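Rules for Robots That Share Our Space

A robot does not know what is fair or safe. People have to decide that, and then write it down. The things they write down are called rules and standards.

A rule tells you what you must do or must not do. "Stop when a person steps in front of you" is a rule. A standard is a longer document that lots of people agree to follow, so that a robot built in one town is as safe as a robot built in another.

Some rules are about speed. A robot that works near people has to move slowly enough to stop in time. Some are about strength. If its arm touches someone, it must not push hard. There should also be a stop button that is easy to reach, and everyone who works nearby should know where it is.

Other rules are about the job itself. Think about stocking shelves in a store. Before anyone can write good rules for a robot doing this work, they need to look closely at how people do it with their hands.

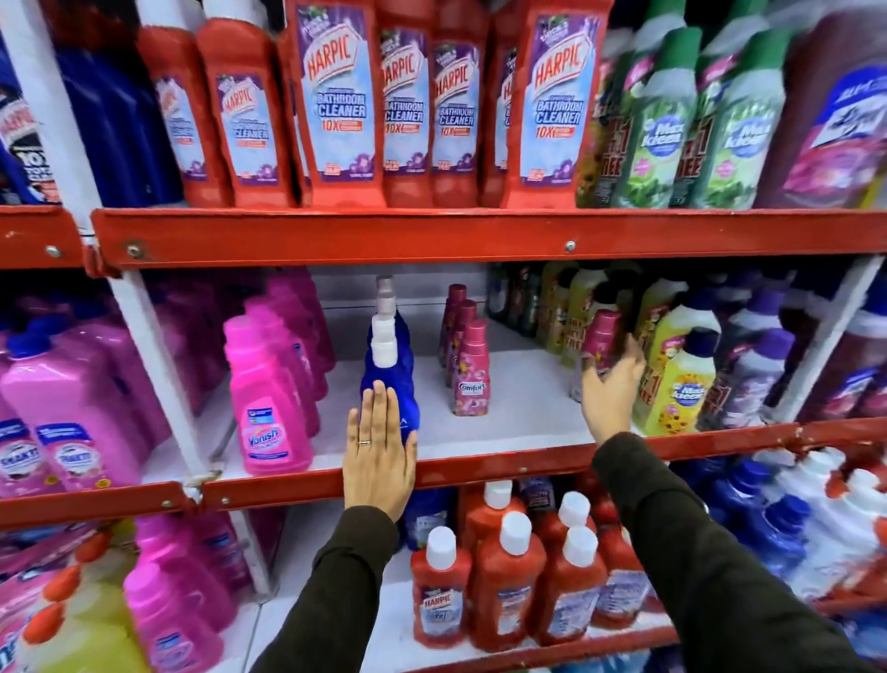 Two hands at work on a store shelf. One grips a small pink bottle and the other rests against a blue spray bottle.

Olaia Segura writes shelf rules for a company called Statutden. Her list for cleaning products has these lines in it:

Hold a bottle firmly, but do not squeeze it.
Never pick up a bottle by its spray trigger.
If a bottle leaks, put nothing else on that shelf and call a person.
If a child is close by, stop and wait.

Cleaning products get extra rules because many of them can hurt your eyes or skin. A dropped box of crackers makes a mess. A dropped bottle of bathroom cleaner could be dangerous.

How do people know if a rule works? They test it. At a practice store in Wullham, Somkiat Phuthong tried the "stop and wait" rule 2000 times, using a child-sized dummy on wheels. The robot stopped too late 4 times. The rule was changed so that the robot now slows down earlier, and the tests began again.

Good practice is a little different from a rule. It means doing a job carefully even when no rule makes you. Writing down every mistake is good practice. So is asking the people who work in the store what worries them.

Words to know

Standard: a set of rules that many people agree to use.
Test: a way to find out if something works.
Good practice: a careful way of doing a job.

Try it yourself

Pick a job you do at home, such as setting the table. Write four rules for a robot that would do it. Ask someone to follow your rules exactly, then change any rule that did not work.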